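Demonstration by hand (robotics)

Demonstration by hand is a method of teaching a robot a task by having a person carry out the task and recording how it was done. The record, known as a demonstration, is used to train a control program, which is then expected to produce similar movements in similar conditions. The method is one branch of learning from demonstration, a wider field that also includes remote control and the copying of human movement from ordinary video.

The term covers two practices. In the first, a person takes hold of the robot's own arm and moves it through the task. In the second, the robot is absent, and the person works with a separate hand-held tool whose fingers are the same shape as those later fitted to the machine. Remote control, in which an operator moves a distant arm by means of a joystick, a headset or a smaller matching arm, is usually treated separately.

Background

Early industrial arms were often taught by leading them from point to point and storing each position. This was adequate for welding and paint spraying, where every part arrived in the same place, but it was of little use for household work. Cloth, cable and food change shape when touched, and a stored path seldom fits a second attempt. Interest therefore moved towards methods that collect many varied demonstrations and leave the program to find what they have in common.

Hand-held tools

A hand-held gripper normally has two opposed fingers, a grip or trigger that opens and closes them, and a camera fixed so that the fingertips remain in view. The position of the tool is worked out from the camera, from motion sensors, or from both. Coloured bands or printed markers may be placed near the fingers so that the width of the opening can be measured in each picture. 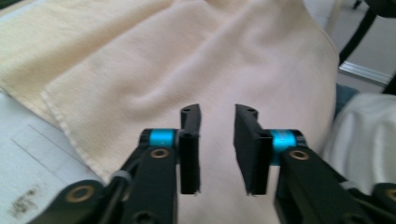
Towels are a common subject for this kind of work. They are cheap, they can be laid out differently for each attempt, and the result is easily judged by eye. They also present several difficulties at once. A single layer must be told apart from a double one, the hem is thicker than the cloth beside it, and a grasp that is too shallow may slip before the fold is complete. Operators are generally asked to approach the cloth slowly and to close the fingers fully before lifting.

The main advantage of the hand-held tool is speed. The operator feels the resistance of the material directly and needs little training. The main drawback is that a person can reach positions that a given arm cannot, and such demonstrations have to be found and removed before training.

The Jollero trials

The Jollero trials were a study of towel folding carried out by the firm Favum at its Arroyo workshop. They were planned by Hiếu Ngô and Thư Thân, with Khang Tô responsible for checking the recordings. A total of 3,733 demonstrations were made by hand, of which 941 were rejected, most often for lost tracking or for movements beyond the reach of the intended arm. A smaller set of 300 was made by remote control for comparison.

The report noted that operators using remote control tended to pause above the cloth before each grasp, and that these pauses were copied by the trained program. Hand-made demonstrations contained fewer pauses but differed more from one operator to another. Thư Thân later recommended that each operator's work be divided between training and testing, a practice the firm has kept.

Grasping at the edge

The treatment of edges was the most disputed part of the study. Written guidance issued in August told operators to take hold of the towel at a corner wherever one could be found. Hậu Hoàng argued that this produced a program unable to deal with a bunched towel, and a revised version allowed a grasp on any raised fold near the edge.
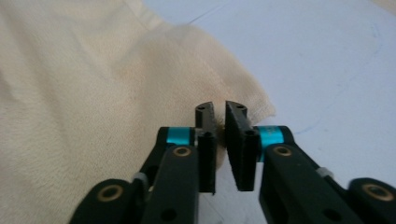
Remote control

In remote control the recorded movements are those of the actual robot, so no question of reach arises. The operator, however, commonly works without a sense of touch and with a slight delay. Vorar, a control system described by Tuấn Hầu, returns a gentle force to the operator's hand when the fingers meet resistance. It was intended for tasks in which the two methods had given unequal results, among them folding and the handling of thin bags.

See also

Learning from demonstration
Remote handling
Robot gripper
Handling of soft materials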